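Brotach Community Kitchen and Bread Scheme
Progress report to the Neris Fund, second half of year one

Period covered: July to December
Grant purpose: bread baking sessions, weekly loaf distribution, household storage advice

1. Summary

The scheme is running in all three places named in the application: Brotach, Montes and Hilar. Baking sessions started on time in Brotach and Montes. Hilar opened six weeks late while the electrical supply to the oven was upgraded. We handed out 1362 loaves in the period and 93 people completed the four-session baking course. Spending is within the approved budget, with one line underspent and one overspent. Both are explained in section 5.

2. Baking sessions

The course is four evenings long and covers a plain white loaf, a half-whole-wheat loaf, rolls and a flatbread. In the first half of the year we taught the whole-wheat loaf first. Too many people found it heavy and did not come back for the second evening, so we changed the order in July. Attendance at the second session has been steadier since then.

Brotach remains the busiest site. Classes there are full and we keep a waiting list of 43. Montes has space in its afternoon group, which starts at 2:00 p.m. and clashes with school pickup for a good number of parents. We will move it to 10:00 a.m. from January and see whether that helps.

Hilar has run two complete courses. The oven there is a single-deck model and holds fewer tins than the ovens at the other sites, so groups are capped at eight. We had planned for twelve. We do not expect to reach the original figure at Hilar without a second oven, and we are not asking for one in this grant.

3. Loaf distribution

Loaves go out twice a week from Brotach and once a week from the other two sites. Households sign up for a month at a time. This replaced the open table we used last spring, where supplies were often gone in the first half hour and people who came after work got nothing.

The sign-up system has two drawbacks. It takes staff time, mostly on the phone, and some households forget to collect. Uncollected loaves are sliced and frozen the same evening and offered the following week. We would like to try text reminders, and have a quote for this.

Flour prices rose in the fall. We moved from small bags to a bulk order shared between the sites, delivered to Brotach and split there. It saved money but the store room at Brotach is now very full – we have had to move the folding chairs into the hallway, and the fire officer has asked us to find another place for them by the end of January.

4. Storage advice

The application included advice on keeping bread at home. Many households told us that a loaf went stale or moldy before they finished it, and some were keeping it in the refrigerator, where it firms up faster than it does at room temperature. We wrote a two-page leaflet on bread boxes, cloth bags, freezing in slices, and uses for stale bread. It was printed in September and goes out with the first loaf each household receives.

The leaflet advises a bread box or a clean cloth bag for bread that will be eaten within a few days, and the freezer for the rest. It also says to empty and wipe out a bread box once a week. Feedback has been mostly good. Several people asked for larger type, and the next printing will have it.

We also spent $815 on bread boxes for households that had asked for one. Requests were higher than we expected and this line is now used up.

5. Money

Staff costs are on budget. Ingredients are slightly over for the reason given above. The equipment line is under, as the replacement mixer for Montes was repaired instead of bought new. We ask permission to move part of the unspent equipment money to ingredients. A full statement is attached to this report.

6. Problems and changes

The late start at Hilar is the main departure from the plan. We have also dropped the proposed recipe booklet. People were satisfied with single sheets they could keep on the refrigerator door, and the sheets cost very little to copy.

7. Next six months

The Montes group moves to the morning. Hilar will run three more courses. We will reprint the leaflet, begin text reminders if the transfer of funds is approved, and carry out the household survey promised in the application. The survey will ask how much bread is thrown away in a normal week and how it is stored.
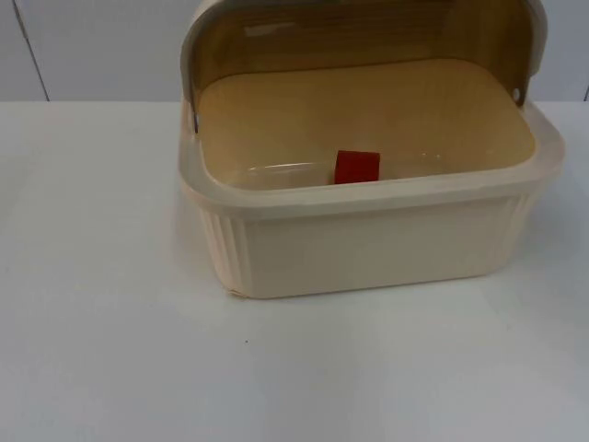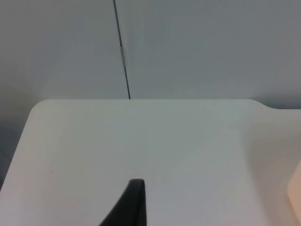

Report prepared by the project office, Brotach Community Kitchen
Submitted to the Neris Fund in December
Attachments: financial statement; storage leaflet; session timetable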